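Skutness ouvre Zendero, son logiciel de planification de gestes, à tous les ateliers et laboratoires

Haltholm, mars. C'est avec beaucoup de joie, et un peu de trac aussi, que l'équipe de Skutness annonce la sortie de Zendero 4, une version attendue de longue date par celles et ceux qui nous accompagnent depuis nos débuts à Haltholm !

Zendero calcule les trajectoires d'un bras robotisé lorsqu'il doit travailler au milieu d'objets de bureau : classeurs, tasses, casiers à compartiments, tout ce qui encombre nos tables et complique la vie des planificateurs. Le nouveau module de perception, baptisé Bolger, estime la pose de chaque objet et transmet au planificateur les volumes à éviter, y compris à l'intérieur des rangements ouverts. La bibliothèque livrée avec le logiciel compte 723 scènes simulées, réparties en 16 familles de tâches, que chacun pourra modifier à sa guise.
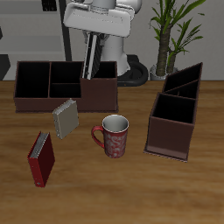
Nous avons également revu l'éditeur de tâches, désormais traduit en sept langues, et la documentation, que nos utilisateurs nous réclamaient (gentiment, mais souvent). Les licences existantes donnent droit à la mise à jour sans supplément, et l'équipe de Haltholm répondra avec plaisir à toutes les demandes de démonstration.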